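3.2 Workspace and hand-held grippers

The work was carried out in a shared workshop rented by the members of the Kundwood group. The bench was already there when the build started, and its height set most of the other choices. We put a white top over it so that dark objects would separate cleanly from the background, and added a shallow beige tray as the area where objects are placed and picked up. The tray has a raised rim and rounded corners. It is never fixed to the bench, so its position shifts a little between takes, and the policy described in Section 4 has to cope with that.

Each operator holds one or two grippers. The gripper, which we call Daton, has two thick parallel fingers driven by a hand trigger, and a camera mounted so that both fingers stay in view. The first version had narrower fingers printed in one piece with the carriage. They bent under the weight of a pan and the camera lost sight of the contact point. The present fingers are separate blocks and can be swapped in a few minutes with a single hex key. Two grippers can be used over the same tray as long as the operators agree on who moves first.

Kitchen objects were chosen because most of them could be borrowed. Dark, shiny and speckled surfaces gave the most trouble in early trials with the Zutau tracker — small bright spots moved with the camera and were taken for fixed points. We kept such objects in the set and changed the tracker settings instead. 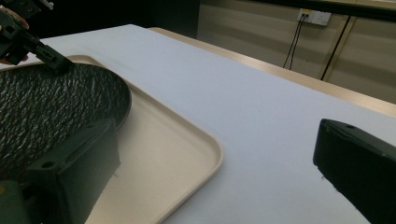
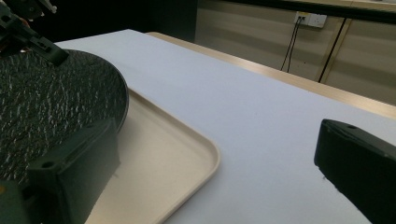 Figure 3. Gripper camera views at the tray. First view: a round black plate with a textured surface, with a second gripper at its upper edge. Second view: a frying pan with a speckled interior, held by its rim. The tray, white top and wall outlet appear in both.

3.3 Recording procedure

A take begins with the gripper open over the bench and ends when the object has been released and the fingers are clear of it. Takes in which an object fell to the floor were kept and marked as failures. We recorded 1000 takes in July, spread over 21 objects. Of these, 101 were dropped before training, mostly for lost tracking.

Video and finger width are written to a laptop by Chae, a short logging program that stamps both streams with the same clock. The width signal lags the video by a small and steady amount. We measured the lag once per session by closing the fingers quickly on a foam block, and shifted the signal to match. No other filtering was applied — smoothing the width signal made the moment of contact harder to find.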